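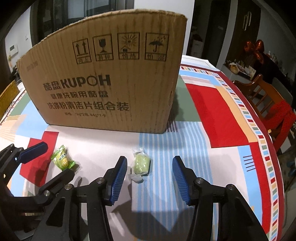 An Afternoon at the Firnoditz Open Day

I went to the Firnoditz open day last Friday because my sister-in-law had a spare pass and I had nothing better to do than rake leaves. I rake leaves very slowly. In hindsight I should have asked whether the leaf job was on their list.

Firnoditz makes the control side of things for household robots, and for the open day they set up in a proper home, dining table and all. I had expected a stage with blue lighting and a man in a headset. I got two black grippers, a tablecloth in every color my grandmother ever owned, and candy.

The task was to pick up the candy. One piece in a green twisted wrapper, one pale green block in a clear wrapper, both sitting in front of a big cardboard box that once held dish-cleaning products of some kind. My Chinese stops at "fragile," and I only got that from the cracked wine glass printed over it.

Kolbrún Hjaltadóttir, who was running the table, explained that shiny wrappers are a pain. The clear one throws light back, and the twisted ends fool the system about where the candy stops and the air begins. Add a patchwork cloth and you have what she called "a rude background." I have a couch like that.

The fingers have ribbed blue pads on the inside, and I was allowed to press a spare one. It felt like a bath mat. She told me they had gone through 176 sets of pads since September, which made me feel better about my windshield wipers.

So, did it work? Mostly. I stood through the clear-wrapper round for a good long while. The gripper would come down, open up, think, and close. Some of the time it had a candy. Some of the time it had a very firm hold on nothing – I know the feeling. The man next to me clapped either way.

They want 2,000 clean pickups before they move on to what they call Biner, the sorting version. As I understand it, Biner will put candy with candy and screws with screws. I asked if it could do socks. Kolbrún said socks were "a later conversation" in the tone my dentist uses.

Lunch was sandwiches, handed out by humans. I took 2.

I came home with a tote bag, a brochure on something called Javska that I still can't make sense of, and sincere respect for anyone who has ever picked up a candy on the first try. The leaves are still there.

Comments

Dottie R.: Did they let you eat the candy though

Author reply: I didn't ask. I regret it daily.

Marlon: We had the Ankrah people at our library last year and theirs dropped a banana on my shoe. Sounds like progress to me.

pjw_ohio: "a later conversation" is what my husband says about socks too

Contact | Copyright 2022, all grumbling my own | Back to top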